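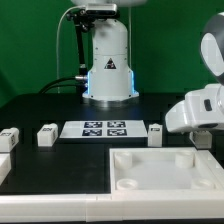 Sosier Opens Parts Washer Exchange Service in Gridville

GRIDVILLE, 2022-05-06 – Sosier is happy to share that its parts washer exchange service is now open to machine shops, fleet garages and small manufacturers all over the Gridville area, after a trial that began in March with 19 local shops.

Customers who sign up get a Drinus washer on site, and a Sosier driver stops by every 4 weeks to swap the used cleaning fluid for a fresh drum, change the filter and give the pump a good looking over. The used fluid goes back to our Bettencourt plant, where it is cleaned up and put to work again. The monthly price is $239, drum and filter included, and there is no long contract to sign.

"We kept hearing from shop owners who were tired of storing old solvent in a back corner and filling out the paperwork to get rid of it," said Lurdes Garcia, general manager of Sosier. "They have parts to get out the door, and we're so glad to take this one chore off their hands."

During the trial our drivers picked up 558 gallons of used fluid. Armindo Correia, who runs the Gridville route, will be visiting interested shops all through the month and would love to stop in and talk over sizes.

To set up a visit, please call the Sosier front desk and ask for Inês Barros.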